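3.2 Handling of frames with an open, empty gripper

Demonstrations were recorded with the Stunine hand-held gripper, which carries its own camera, so the two fingers are in view along with whatever part of the table lies ahead of them. Before a grasp there are often long stretches in which the fingers are wide apart and hold nothing. We call these approach frames. Earlier versions of our pipeline dropped them, on the assumption that a view made up mostly of tabletop tells the policy very little.

To test this we labeled 4,000 approach frames by hand. A frame was marked "cued" if any object other than the gripper was visible, even in part, and "blank" if it showed only the work surface. Figure 3 gives two cued frames from the same wood-topped table. In (a) the cue is a red object at the right edge. 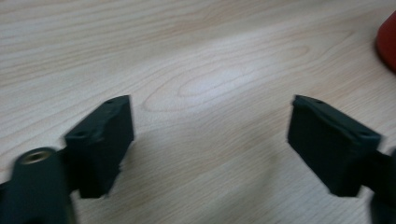
Labelers were told to ignore wood grain, glare and the shadows of the fingers, all of which had caused false cues in a first pass. They did not have to name the object. A partial outline was enough, and in many frames a name would have been a guess. The case in (b) is harder for a detector: the object is gray and white, only its lower part is in view at the top of the frame, and it differs much less in color from the pale wood.

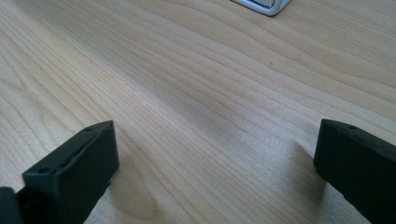 Figure 3. Approach frames labeled as cued. (a) Red object near the upper right corner. (b) Silver-gray and white object at the top edge.

We then trained the Fleseck policy on three versions of the Pan tabletop set: one with all approach frames, one with cued frames only, and one with none. Training settings were the same in each case. Every policy was run for 100 trials, with a limit of 30 seconds per trial.

The policy trained without approach frames often closed the fingers too early – most of its failures were of this type. Keeping only the cued frames removed most of these errors. Adding the blank frames back made little further difference to the grasp itself, but it did reduce the time spent searching when a trial began with no object in view. We therefore keep both kinds in the remaining experiments and sample blank frames at a lower rate.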